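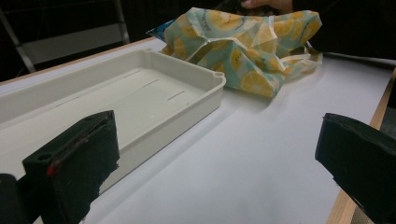

Figure 6. Shallow plastic tray with three narrow slots in its floor, on a white tabletop.

3.2 What people keep, and where they say it goes

I came to this part of the study expecting to write about cupboards. My first interviews in Elbridge were meant to be about kitchens, and I had a tidy list of questions on shelves, drawers and the dreaded space under the sink. Most people gave me short, polite answers to all of them and then talked for half an hour about small plastic things (trays, lids, inserts, the bits that come inside other bits) which they'd kept long after whatever they belonged to had gone. So I threw out the list and started again in July with one opening question: what have you got that you don't use but wouldn't throw away?

That worked much better! Across 16 households I logged 111 kept items, and trays of the sort in Figure 6 came up again and again. I've sorted the items by the reason given for keeping them, using the headings from Section 2, though I'll admit the line between "might be handy" and "too good to bin" is a wobbly one. Where someone gave both reasons I went with whichever they said first.

The "might be handy" group is the largest in Elbridge and also in Traltodov, where I did the second round. What differs is the place. In Elbridge people tended to keep these things near the kitchen, in a drawer they were a bit embarrassed to open for me. In Traltodov they went to the shed or the loft, and 11 of the items there hadn't been looked at since the last house move – their owners had to go and check they were still there, which made for some long pauses on my recordings.

I'd also read the Cavalcanti survey before starting and had borrowed its idea that keeping is mostly about money. My interviews don't fit that very well. Money came up, of course, but usually late on and often as a sort of excuse, after the person had already told me a story about a parent or an old flat. The Bravadus diaries, which I turn to in 3.3, are closer to what I heard, although they cover clothes and paperwork more than household odds and ends.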